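Home Our Work Grants News Contact
Filed under: Grantee Updates

Brokstead Seed Library: progress report to the Mangubat Fund
December 28, 2021

Dear Līga Jankauskaitė,

We have so much to tell you! When you agreed to support the seed library last winter we had a shelf in the back of the Brokstead reading room and a shoebox of bean seed. We now lend from a proper cabinet, and people have started asking for varieties by name, which makes my day every time it happens.

Lending. We gave out around 500 packets this season, mostly beans, lettuce, tomatoes and squash. Beans went first, as everyone told us they would. The surprise was the leeks. We put them out expecting them to sit there (they take two years to set seed, and that's a lot to ask of a beginner) and they were gone before the lettuce.

Returns. This is the part I worried about in my application. Beans and peas came back in good numbers, dry and well labeled. Squash was harder. Most of our gardeners live close together, and with all those bees going from yard to yard we can't be sure what crossed with what, so we've kept the returned squash out of the lending drawers. Next year we'd like to teach hand pollination early in the season, before the first flowers open.

Workshops. We ran four: seed starting, transplanting, saving tomato seed and cleaning dry seed. The tomato one in July was wonderful. It was hot, the jars smelled terrible, and people stayed an hour past the end to compare notes on blossom end rot. Two of the people who came that evening have since taught the same method to their neighbors.

The Vasasau plot. The grow-out garden got off to a slow start. The soil there is heavy clay and our first sowing of carrots came up in patches, so we pulled it and planted potatoes. The rest of the plot did well, and the runner beans on the south fence gave us enough seed to fill a whole drawer. We have spread leaves over the beds for winter and will test the soil again before planting.

Equipment. The cabinet, the drying screens and the hand-cranked seed cleaner are all paid for and in use. The work table came from the same budget line. It's a light wood with a smooth top, and seed cleaning has moved onto it from the reading room floor, to the relief of my knees.
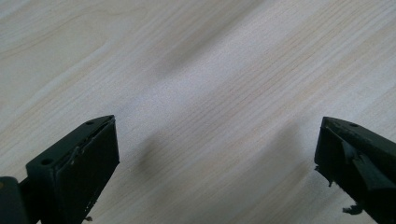 Records are our weak spot. We began with paper cards and moved to a spreadsheet halfway through the season, and some spring loans were never copied over. Calum Guthrie is working through the cards now and expects to be finished before the spring lending opens. We also want to print the year of harvest on every packet. A few came back this fall with only "green beans, good" on them, and they probably are good, but we can't lend them like that.

Germination tests are under way on the older stock. So far the lettuce is strong and the onions are poor, so we will buy fresh onion seed from Estutent in the new year. There is enough left in the supplies line to cover it.

For the coming season we plan to keep the same workshops and add the one on hand pollination. We would also like to open for lending on 5 evenings in the spring, as many of our members can't get to us during the day. I'll send the spending sheet separately, along with the workshop sign-in pages. Please come and see the cabinet if you're ever nearby, and bring an envelope for some of those runner beans!

With warm thanks,
The Brokstead Seed Library

4 shares 2 comments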